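Who Keeps the Notebook? A Project Report on Trade Secrets and Job Changes
Xinyi Yuan and Hjalti Þorgeirsson
Business and Technology, final project, 19/12/2025

When we picked this topic back in October we thought we would be writing mostly about self-driving cars, because that is what everyone in our class wanted to read about. We ended up spending nearly all our time on something smaller and, to us, a good deal more interesting: what happens when an engineer leaves one delivery-vehicle company for another and the old employer worries about what went along in the moving boxes.

Our main case is the quarrel between Prumby, which makes route-planning software for vans, and Justeck, which hired away one of its team leads. Prumby said that 81 design files had been copied to a home computer. Justeck answered that the files were old, and that 30 of them had already been shown to customers at a trade day. The two sides settled before a hearing, so we never got to read a ruling (we were a bit disappointed, we admit!).

We also sent a survey to around 300 people who work at Dramani and Skovard, two firms with very different exit rules. Dramani asks leavers to sign a list of everything they are returning. Skovard has a long talk with each person and leaves it at that. The people who wrote back from Skovard seemed happier with the process, though quite a few were unsure which of their own notes they were allowed to keep, and we think that is worth a second project.

We would like to thank our teacher for reading three drafts of this, the first of them far too long.
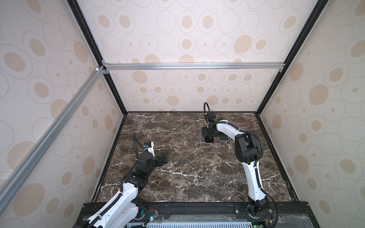
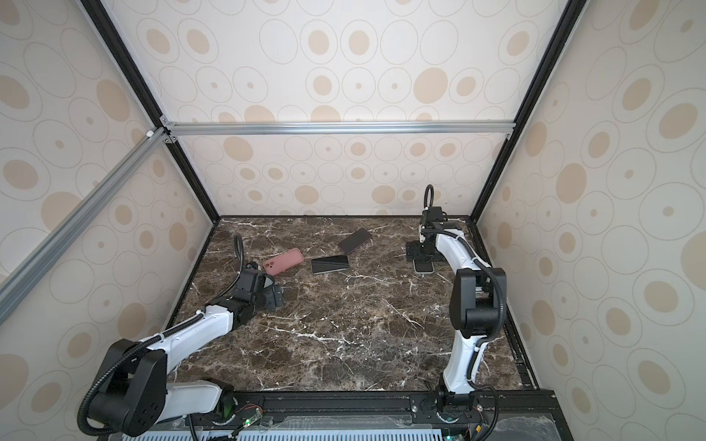
Figures 1 and 2. Marble work surface with patterned panels; phones and two robot arms in Figure 2.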